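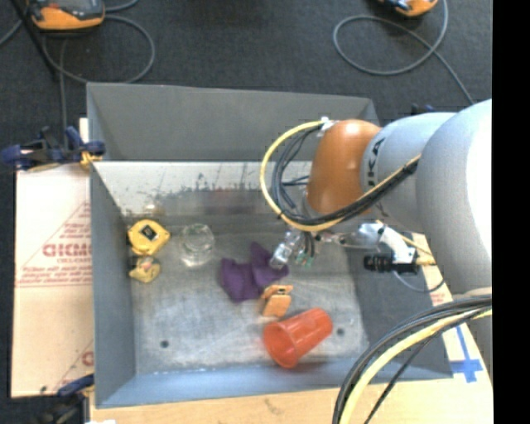 Page last changed: Tuesday, 14:20

Sorting bins at Witon to be relined after floor wear check

The metal sorting bins in the returns hall at Witon are to be taken out of use one at a time from March so that their inner surfaces can be cleaned, checked and, where needed, relined. The work follows a check of the floors and walls by the site's maintenance group, which found scratching and dark worn patches on the lower part of the back panels and general scuffing on the floors.

The bins are used for small mixed household goods that reach the hall without packaging. A typical load has no common shape or material. One bin held a yellow tape measure, a small yellow rubber duck, a clear glass, a crumpled piece of dark purple cloth, a light orange block-like object and a translucent red-orange plastic cup on its side. Items of this kind are sorted by material and then passed on to one of four shelves for resale, repair, recycling or disposal.

According to Oğuzhan Yazıcı, who looks after the fixed equipment in the hall, the wear is a matter of surface finish and does not affect the strength of the bins. "The sheet is sound. We measured the thickness at 11 points on each floor and none of them was below the limit," he said. "The finish is another matter. A rough floor catches cloth, and it marks clear plastic."

The sloping sides were chosen when the hall was fitted out so that goods would slide towards the middle. In practice, light items still come to rest against the walls, and most of the scratching on the back panel is in a narrow strip just above the floor. Maintenance staff put this down to repeated contact at one height. The upper part of the panel shows little change and will be left as it is.

Two options were tested on a spare bin. The first was a brushed finish, renewed by hand with an abrasive pad and then degreased. The second was a thin replaceable liner supplied by Fudska, cut to the shape of the floor and held down through the existing floor holes. The liner was quieter in use and easier to wipe down, but it lifted slightly at the corners after 657 load cycles. A revised version with a folded edge has been ordered and will go into the first two bins. The remainder will be given the brushed finish until results from the revised liner are available.

Glare was also looked at. Bare metal throws back faint coloured patches from bright plastic goods, and staff at the inspection desk had asked whether a darker surface would make clear glass easier to pick out. Tests with a matt grey liner gave a small improvement for tumblers and jars and no change for other goods. No decision has been taken on colour.

Each bin will be out of use for one working day. The hall handles over 2,000 items a week, and the sorting rota has been changed so that the other bins can take the extra load. Loads will be limited to 30 items per bin while the work is under way – the present limit is higher, but full bins take longer to clear and would hold up the afternoon collection. Glass will be brought in on separate trays during this period and added to the bins last.

Randa Kanaan, who draws up the rota, said that the evening shift would see the largest change. "Collections from the Andoter depot arrive after five, so the evening team will start with whatever the day team has not cleared. We have moved one person across to cover that." Drop-off times for the public are not affected.

The floor holes will be cleaned out at the same time. They had been listed for blanking off in an earlier plan, but they are now needed as fixing points for the liner and will stay open in the bins that keep a bare floor. Staff are asked to check them for screws, beads and other small parts at the end of each shift and to report any blockage to the maintenance desk.

A second check of all surfaces is planned once the revised liners have been in use for eight weeks. The thickness readings will be repeated at the same points, and the results will be added to this page.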